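A Desk Worth Sitting Down To

The first thing I ever bought from Bitstead was a filing cabinet, and I only bought it because the drawers closed so softly that I opened and shut them until the salesman came over to see if I was all right. That was years ago, in the old Dustadska showroom by the river, and I still have the cabinet (it holds seed packets now, and a good many takeout menus).

So I was glad to hear in July that the workshop was bringing out a line of desks for people who work from home and don't have a whole room to give over to it. The line is called Mao, and it comes in 2 widths. The smaller one will tuck in beside a bookcase or at the end of a hallway, and it's the one I kept going back to. The edge along the front is rounded over just enough that your wrists don't complain by four in the afternoon, and the single shallow drawer takes a laptop, a notebook and the usual tangle of cords, provided you're a little firm with the cords. 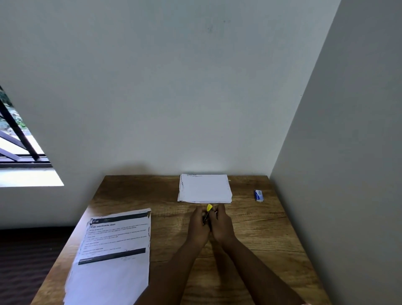

Yung-ching Shih would put the small desk in a corner every time, as long as the light comes from the side, and says most people buy a desk far too deep and then spend years reaching across it for the stapler. I went home and measured mine after that. I won't tell you the number, but I did move the stapler.

The matching chair, the Zarard, was a harder sell for me. It's handsome, and the back gives a bit when you lean, but the seat is on the firm side and I'd want a cushion by lunchtime. My sister, who sat in it for most of a long phone call, thought I was being silly!

The small desk is $993 and the wide one $1,023, which makes the choice mostly a matter of floor space. Both come with the legs off, and there are 5 finishes to pick from, the darkest of which shows every bit of dust. I'd go for one of the paler ones myself, and order the drawer liner while you're at it.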